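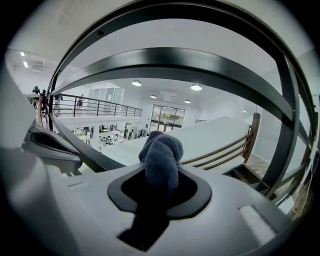
By the Drurnutetti press office
Communications lead, Drurnutetti Sock and Mitten Drive

Drurnutetti wrapped up its winter sock and mitten drive on Wednesday with 2,983 pairs collected, the most since the drive began, and we could not be happier about it! Last winter's total was 1,736, and we thought that was a big year.

Every pair goes to the Flallero shelter network, which hands out warm clothing at its day centers from the first cold week through the end of March. Socks are the item guests ask for most and the one that donation bins get least of. Plenty of people clear out a coat or a sweater, but hardly anyone thinks to drop off a pack of thick socks.

This year's drive ran at 20 drop-off points, among them the Sekiguchi branch library, both Driminix grocery stores and the lobby of the town pool. The library bin filled so fast in the first week that the staff started stacking bags under the coat rack (thank you for putting up with that). Two elementary schools joined for the first time and turned the whole thing into a contest between grades, with the losing grades promising to sing at the winners' assembly.

"We asked for plain, warm and new, and people gave us that plus stripes, reindeer and some truly wonderful hand-knit wool," the Drurnutetti press office said. "Every sorting night felt like a party, and we loved it."

Sorting took place over six evenings in the hall on the ground floor of our building. Pairs were matched, grouped by size and bundled with a paper band, children's sizes first, because Flallero's family center opens its winter room ahead of the others. The last bundles go out by van next week.

Missed the deadline? The bin at the Sekiguchi branch stays out until the end of February, during regular library hours. Adult large and extra large are the sizes still needed, along with waterproof mittens for kids. Please leave the tags on and keep each pair together with a pin or a rubber band.

Schools, stores and clubs that would like to host a bin next winter can sign up at the Drurnutetti front desk starting in June.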